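Section 4. Setting up your job search in Trultden

Read section 3 first if you haven't made an account. You need your résumé as a PDF or plain text file, and maybe half an hour. No more than that.

4.1 Build the profile

1. Sign in. Open Profile, then Work History.
2. Upload the résumé. Wait for the green check before you click anything else.
3. Go through every job it pulled in. Dates get scrambled a lot, espcially if you used two columns.
4. Write the summary. Limit is 600 characters, spaces included. It cuts you off at the limit with no warning.
5. Save. Then Save again on the next screen (yes, twice).

Note: current job goes at the top. If you're between jobs leave the end date filled in. Don't put "present" just to look busy, employers ask.

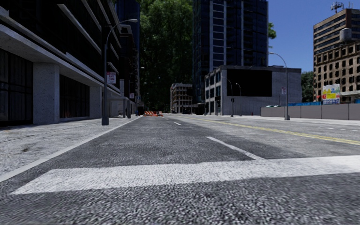 4.2 Set your search

1. Open Searches, New.
2. Job title. Use the plain one. "Office manager", not whatever your last place called it.
3. Add two or three other titles for the same work.
4. Set the distance. Leave Remote unchecked unless you mean it, it floods the list.
5. Set the lowest pay you'd take. Employers can't see this field.
6. Name the search and save.

Caution: more than 100 results means the search is too wide. Tighten the title first, then distance. Do not start applying from a list that long.

Moving cities? Make one search per city. Fernberg and home in the same search gets messy fast, the pay filter uses whichever city comes first.
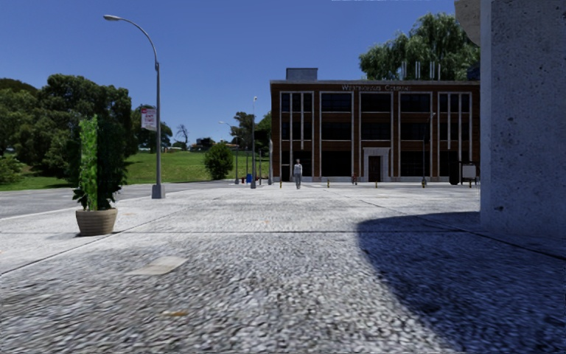 4.3 Alerts

1. Open the search you saved. Click the bell.
2. Pick Daily. Instant is too much for most people.
3. Pick a time. Default is 7 a.m.
4. Send the test email. Not there? Check spam, then add the sender to your contacts.

Alerts stop after 17 days if you don't open one. No message when it happens. Click the bell again to restart.

4.4 Tracking what you've sent

1. After each application click Mark as Sent, even if you applied on the employers own site.
2. Paste the full job posting into Notes. Postings come down, and you'll want it if they call.
3. Set a follow-up date.
4. When you hear back change the status. Rejected ones go to Closed, they don't get deleted.

Error 102 on saving means the note is too long. Trim it and try again.

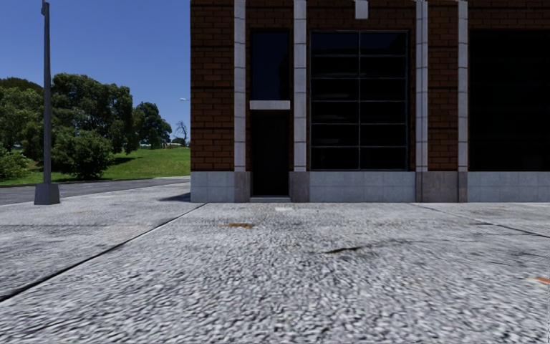
Interviews get their own card. Click Add Interview, fill in time, address, contact name. Use the Getting There box for what the place looks like, map pins are often off by a block. Something like "dark brick building, tall gray lamp post by the road, trees and grass on the left" is plenty when you're walking up with five minutes to spare. Add the phone number too, in case you're stuck outside.

4.5 Sharing with a coach

1. Settings, Sharing, Invite.
2. Enter the coach's email. Ghauri members: use the address on your welcome letter.
3. Choose View Only or View and Comment.
4. Send. The link is good for one use.

Caution: sharing shows your closed applications and your pay floor. To hide the pay floor uncheck it before you send the invite, it can't be pulled back after.
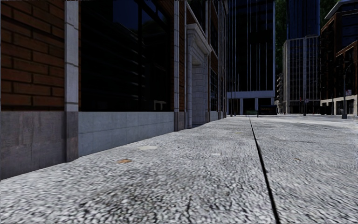 4.6 Starting over after a "no"

Final round and then nothing. It happens, here's the reset:

1. Move the job to Closed.
2. Copy your interview notes to the Keep folder.
3. Turn alerts back on if you paused them.
4. Check the profile is still set to Looking. It switches to Paused by itself when you mark an offer as Expected.

Don't delete the search. You'll only have to build it agian.

Problems with the Sunix import tool are in section 6. Anything else, use the Help form and put Arnaldo Serrano in the subject line.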